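Notebook, January - the drop fault on the tabletop sim, or what I thought was the drop fault

Picking up from where I left it before the break. Still on the Kernitz tabletop set, still the ball task, still the same complaint from Loïc: every so often the arm closes on the ball, lifts it, sets off across the table and lets go halfway. No error, no stop. The run carries on as if it was still holding something and then gets marked as a pass, which is the bit that bothers me far more than the dropping.

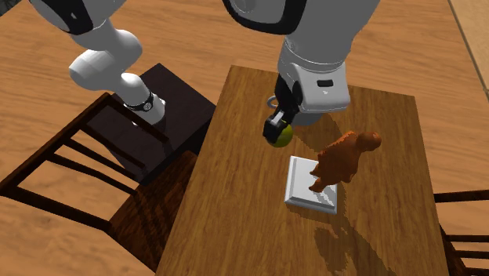 So I spent the morning going through the logs from the overnight batch. It was 1,215 runs, all on the Koster machine, all with the same controller build and only the start positions shuffled. I'd hoped the drops would cluster in some obvious way (one corner of the table, one object in the way, one chair the elbow doesn't like) and of course they didn't. They were spread all over. Loïc had a theory about the mug, that the fingers were brushing it on the way up, and I gave that a good hour. I moved the mug well clear and reran a small batch and got drops just the same. Moved it back. Poor mug.

Then I looked at the finger gap instead of the contact force, and that was a better idea. On a good run the gap settles at the width of the ball and stays there, flat as you like. On a bad one it settles, stays flat for a bit, and then starts creeping open in tiny steps. You can't see it when you watch the playback at normal speed. The ball just looks held until it isn't. I slowed one right down and stepped it through and there it was, the fingers easing apart by a hair every time the wrist turned.

My first thought was friction. We've all had the rubbery ball conversation before and I'm not going to write it out again. I doubled the friction on the ball and the drops went down, and I very nearly closed the ticket there, made a tea and felt clever. But down isn't gone! And with friction that high the thing would hang off one fingertip, so all I'd done was cover it up. Put it back to the old value. Note to self: the old value is in the Renerard config, the one with the comments at the top, and the one in the shared folder is out of date. I lost twenty minutes to that.

After lunch, the actual cause, or at least I'm fairly sure it is. The grip command isn't sent once and held. It gets sent again every cycle by the hand controller, and the arm planner has its own opinion about the fingers which it sends along with every new path. Normally they agree. But when the planner has to replan in the middle of a move, it fills in the finger target from whatever it read at the start of the run, and at the start of the run the hand is open. So for a cycle or so the fingers are told to open, then told to close, then open again if it replans again. One of those does nothing you'd notice. A string of them and the ball is off down the table.

That explains the spread too. Replanning happens when the path gets near something, and with the objects shuffled that can be anywhere. The dinosaur is a bit of a menace for this because of its lumpy shape - the planner wraps it in a box much larger than the animal and then panics about the box. The square plate hardly ever triggers it, being flat. I haven't done anything about the dinosaur's box yet and I'd like to leave it alone for now, as it's doing a good job of making the fault show up.

To be sure, I forced it. I set up a run that replans on purpose every 200 milliseconds during the carry, everything else left as it was. It dropped the ball on every go. Then the same thing with the finger part stripped out of the planner message, so only the hand controller gets a say, and it held on all the way across, every go. I did 9 of each. Not a grand sample but I've seldom had a fault behave so politely, and I was bouncing in my chair a bit.

Now the pass marks, and here I need to be cross with myself, as I wrote that check. It asks whether the hand got to the target spot with the fingers commanded closed. Commanded! It never looks at where the ball is. When I wrote it the drops weren't happening, and a closed command seemed as good as a held ball. So every drop that finished its path has gone into the results as a success, and I don't know yet how far back that goes. I've asked Loïc to hold on to the raw logs from the autumn and not let the clean-up script anywhere near them. We ought to be able to replay the ball positions from those and mark them again properly.

This matters more than a wrong number in a table. The same planner message goes to the real arm over at Flavside, and they carry things rather less squashy than a ball. I rang them straight after the forced runs. They're on the build before ours, which may or may not have the finger target in it (the change log only says "tidy message fields", thank you very much, past me or past Loïc). They've agreed to keep to empty-hand moves until one of us has read through their version. They also said they'd had a part fall out of the hand before Christmas and put it down to worn pads. Might be worn pads. I've asked them for the log from that one and I'd put money on seeing the steps in the gap.

Where the fix stands: the planner no longer sends a finger target at all unless the task asks for one, and if it gets a missing value it leaves the hand alone. I've added a warning when two senders give the hand different targets within 2 cycles of each other. Loïc would like it to stop the arm outright and I think he's probably right for the real one, but on the sim I want it to carry on and shout, so we can collect a few and look at them. We went round on this a bit at teatime and didn't settle it. He's going to write up his side and I'll do mine, and we'll see which reads worse.

The new pass check looks at the ball itself: it has to be at the target, and it has to have stayed between the fingers the whole way there. I tried it on a handful of the bad runs from last night and it failed them all, so that's something. It did also fail one I think was fine, where the ball rolled a touch in the grip and the check reckoned it had left. The margin wants loosening, but I'd like to do that with the autumn logs in front of me and not by guessing.

Left to do:

Rerun the full overnight batch with the fix in and the friction at the old value. Started it before writing this, it should be through by around eight tomorrow morning.

Read the Flavside build with Loïc. He has the access, I don't.

Delete the stale config from the shared folder, or at the very least rename it to something rude.

Re-mark the autumn runs once the margin is sorted, and tell Renerard their figures will change. I'll do that by phone.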